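Water shutoff on Bratbridge Road

The water main under Bratbridge Road will be replaced in August. Grarnmont Water has told us that 58 homes between the Cloria bakery and the school will be without water from 9 a.m. to 2 p.m. on the day of the switch. A card with your date will come through the mail slot ahead of time.

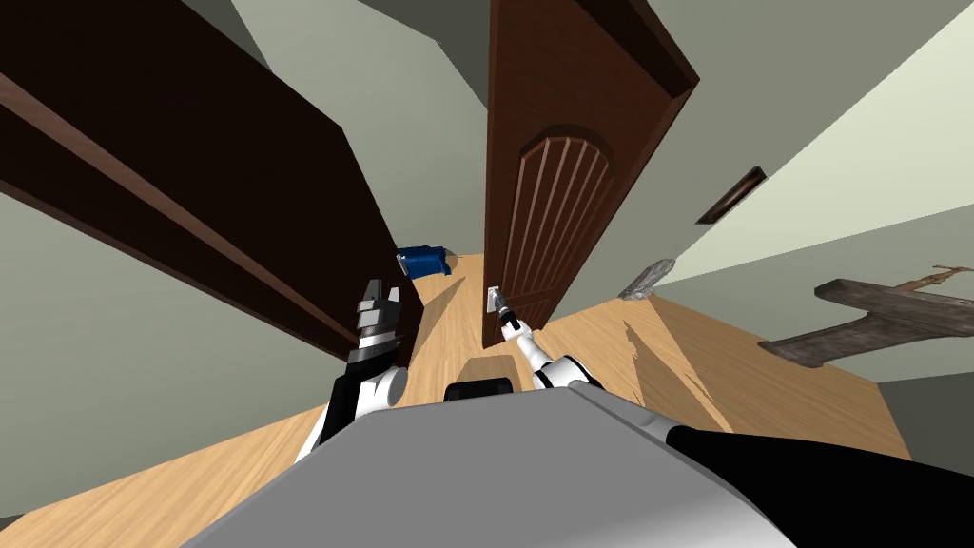 Fill a few jugs the night before and keep one by the toilet for flushing. Turn off the ice maker and do not run the washer or dishwasher until service is back. When it returns, run the cold tap in the tub for 4 minutes before you use any other faucet. The water may look cloudy at first - let it run until it clears.

Parking on the even side is closed while the trench is open. The lot behind Tănase Hardware will be free to residents with a card on the dash.
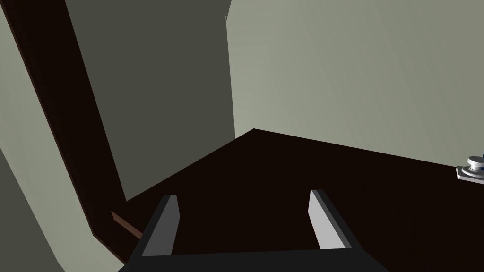
One reader on the upper end of the road wrote that her pressure has been low since spring, and asked if the new pipe will fix it. Grarnmont Water expects it to help, but homes with old service lines may see little change. To have yours checked, call the office at extension 517.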